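About Hosach

Who we are
What we do
How we work with your people
Our simulator
Working here
Where to find us

Who we are

Hosach is a kitchen automation company. We help places that cook for a lot of people (hospitals, care homes, staff restaurants, school districts) bring robots into the back of the house, and we spend at least as much of our time with the cooks and porters as we do with the machines.

We started in a rented unit behind a bakery, with 3 people and one secondhand arm that could lift a soup ladle and not much else. Our founder, Ewan Guthrie, had been a kitchen porter before he was an engineer. He still talks about the evening shift at his first job, where the last hour was spent putting away pans into cupboards at knee height and shelves above head height, over and over, with a sore back and a bus to catch. When he later found himself programming arms in a parts warehouse, he kept thinking about that hour. Why was all this clever equipment moving boxes of bolts when it could be doing the low cupboard?

It took a good while to get from that question to a company. Kitchens are hard! Warehouses are laid out for machines, with barcodes and straight aisles and everything the same size. A kitchen is laid out for people, and usually by several different people over the years, so there's a drawer that sticks and a door that opens the wrong way and a toaster where you wanted to put your elbow. We love that. Making a robot useful in a room like that is the best puzzle any of us have worked on.

What we do

Our main product is called Surnel. It's a two-armed robot that works at a counter and handles the fetching and putting away: opening cabinets, taking out containers, closing up again, clearing a surface at the end of service. It doesn't cook. People ask us about that constantly, and our answer is that the cooks we've met like cooking. What they don't like is going into the same cabinet again and again with their hands full.

We also make Leckie, the planning software that sits behind it. Leckie is where a kitchen manager tells the robot what the day looks like — what goes out when, which surfaces are off limits during the lunch rush, who can pause it (everyone can pause it). It runs on an ordinary tablet. The first version had menus inside menus, and a head cook at our first site handed it back to us after a single morning with a list of complaints written on the back of a delivery note. We still have that note pinned up in the office. Most of what people like about Leckie today came off it.

How we work with your people

Every project begins with a week of watching and helping. We send two of our team in to work the shifts, early and late, and they wash up and carry trays like everybody else. They aren't allowed to talk about robots until the third day. By then they know which jobs people are proud of and which ones get swapped around because no one wants them, and that second pile is where we start.

Then we sit down with the whole crew, management and staff in the same room, and go through it. What would you hand over tomorrow? What would you never hand over? Where would a machine be in your way? We write the answers down and they go into the contract as a schedule, signed, so that a job the staff wanted to keep doesn't quietly slide across to the robot six months later.

We're often asked whether this costs people their jobs. It's the right thing to ask, and you should ask it of anyone selling you automation. Our position is simple. We only take projects where the employer agrees in writing that nobody loses hours in the first year as a result of our equipment, and where there's a plan for what people will be doing with the time. We have turned work down over it, including one contract that would have paid our rent for a long while. We can't promise what any employer will do forever, and we say so at the first meeting.

What changes in practice is the shape of the day. At Collgate, a staff restaurant that serves 503 meals on a full weekday, the porters used to split their shift between the dish room and the store cupboards. Once Surnel took over the cupboards, two of the porters moved onto the prep line, which they had been asking about for ages, and they trained on knife work during paid hours. One of them now runs the salad counter and has very firm opinions on fennel. The third stayed where he was and became the person who looks after the robot: he sets it up in the morning, teaches it where things have moved to, and phones us when it's being slow. He phones us quite a lot, and he's nearly always right.

There were grumbles as well. The counter had to be kept clearer than the cooks were used to. The arm is slower than a person in a hurry, and for the first few weeks people kept reaching past it and setting off the safety stop. Someone on the early shift said it was like working beside a very polite cow. We changed the timing so that it does most of its reaching between services, and we moved its working area to the far end of the counter. That helped, and the early shift did the measuring themselves.

Training is part of every installation and we don't charge extra for it. It takes 10 hours per person, spread over two weeks, on the clock. Everyone gets it, including agency staff if they're with you regularly. By the end, each person can start the robot, stop it, move it out of the way and teach it a new cupboard. That last one is everybody's favorite! You show it the handle, you show it how far the door can swing, and it tries. Watching someone who was skeptical on Monday teach a robot to shut a cabinet gently is a big part of why we do this.

Our simulator

Before Surnel goes anywhere near your kitchen, it practices in ours, and most of ours exists on a computer. We build simulated kitchens with the sort of corners that cause trouble: a cabinet door close to a side panel, a speckled stone counter that makes it harder to pick out edges, small appliances parked where the arm would like to travel. The robot can bump into a virtual cabinet all night long and the only thing it costs us is electricity.

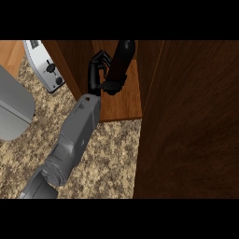 Corners get more practice time than anything else. A gripper that opens wide is great for getting hold of things and a nuisance in a tight space, where the fingers can end up pressed against a panel while the rest of the arm still wants to keep going. A person feels that straight away and shifts their wrist. Our robot has to learn it, and we'd much rather it learned on a pretend cupboard than on the one you've just had refitted.

We invite kitchen crews in to watch these sessions, and they've turned out to be our best critics. A cook will look at a run that our engineers were pleased with and say, well, you'd never come at it from that side, you'd open the other door first. So we try it from the other side. We've started keeping a page in Leckie where staff can leave notes like this on any recorded run, and our engineers read them every morning before they touch any code.

The simulator has its limits, and we're open about them. Grease doesn't behave in software the way it does on a door handle. Hinges in real buildings have moods. So after the simulated work there's a stretch of supervised practice on site, with one of us standing by the stop button, and it goes on for as long as your crew wants it to.

Working here

There are 7 of us on the engineering side now, and a site team who split their weeks between the office and customers' kitchens. Everyone at Hosach does kitchen shifts, whatever their job title is. Our bookkeeper did hers in May and came back with a burn on her thumb and a page of suggestions about drawer labels, two of which we used.

You don't need a robotics degree to apply. Some of our best site people came from catering, and one came from a hotel laundry. We care that you notice things, that you can explain something to a tired person at the end of a shift without making them feel stupid, and that you're happy to be told you've got it wrong. Engineers who join us should be ready to write less code than they expect in the first few months and carry more trays.

We all eat lunch together, cooked by whoever lost the previous day's argument about where the robot should put the colander. Surnel does the putting away. It's still not very good with the colander.

Where to find us

Our workshop is open to visitors by arrangement, and we're always glad to have people in, especially the people who'd be working next to the machine. If you're a manager, bring a porter! Bring the person who thinks it's a terrible idea, too. They tend to ask the questions that help us most.

Our next open day is Wed 28 October. We'll have Surnel running at the test counter all afternoon, the simulator up on the big screen, and a spare tablet so you can have a go at setting up a day in Leckie. Ewan will be making soup. To book a place, use the contact form and tell us how many of you are coming and whether anyone would like to try teaching the robot a cupboard.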